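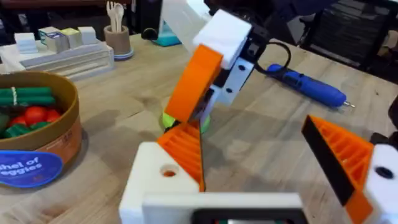

Borrowing a Workbench at Prandstead: Frequently Asked Questions

Do I have to book?
Yes. Benches go in two-hour slots and there are 6 of them. Turning up and looking hopeful has been tried.

Are tools included?
Hand tools and cordless screwdrivers are. Please put the screwdriver back on charge when you finish. Leaving it on the table with a flat battery is a popular tradition we would like to end.

Can I leave a half-finished project out overnight?
Only if it has a label with your name and a date. Unlabelled things go on the shelf by the door, where they are admired by everyone and eventually taken apart for screws.

What may I do to the tabletops?
They are wood, and they have seen worse than you. Even so, use a cutting mat for knives and a board under anything you drill. Glue is your own affair until it dries, when it becomes Iker Zabala's, and he will ring you.

I've lost a screw. Will you help me look?
We'll lend you the magnet.

How much does it cost?
Members pay nothing. Visitors pay £6 a slot, cash or card. A bag of 100 mixed screws is another £3, and you will still be missing the size you need.

Is tea allowed at the bench?
In a cup with a lid, at the far end from anything with a cable.

Who do I ask about lockers?
Aleksandra Sowa, extension 1502. The waiting list reopens in December. She knows it's long.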